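4. Checking the views in Zundeo

Before you let Mulline learn anything, please spend a few minutes looking through the simulated views - it saves a good deal of head-scratching later on.

1. Open the Grovulier room and choose the gripper view. Leave the fingers open.

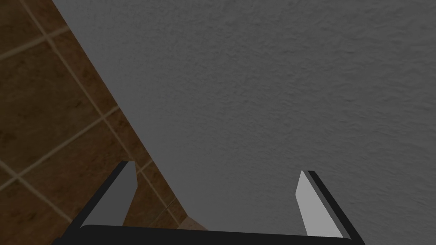

Fig. 4a. Gripper view, fingers open, with the tiled floor to the left.

2. Switch to the body view and bring the right gripper up to the orange-edged panel. Take your time over this one.

Note: shadows are part of what the method learns from, so do leave them switched on.

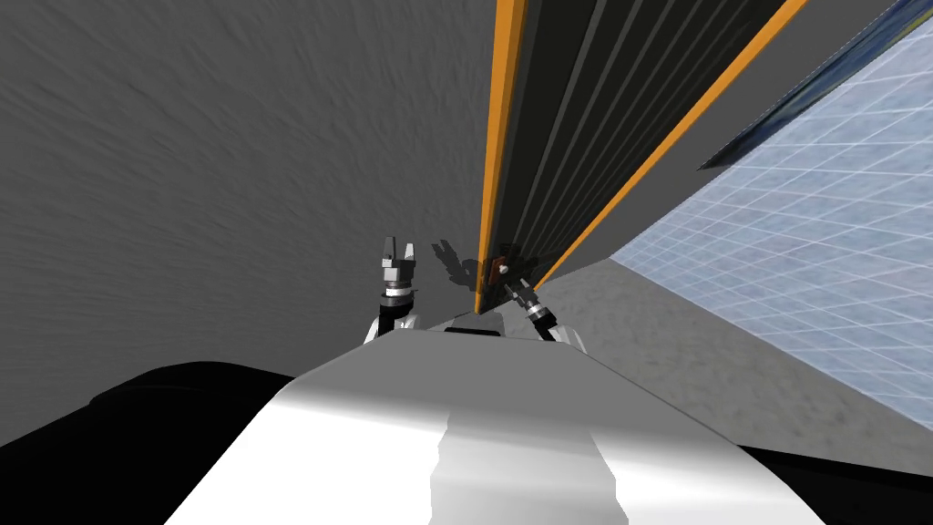
Fig. 4b. Body view, right gripper at the panel.

3. Save your run, then repeat with a fresh starting pose until you have 205 runs.

Caution: changing the floor tiles halfway through a set will spoil the comparison.

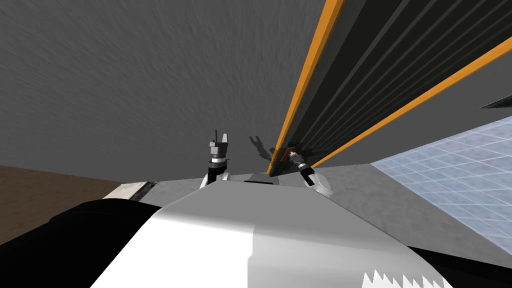 Do I need all 205 runs before training?
You can begin with 57 if you only want a first look, but please don't report those results.

Comments (2)

tinlid: Step 3 took me most of July, but lovely clear guide, thank you!

marrowfat: Does the Szewczyk build save runs in the same folder?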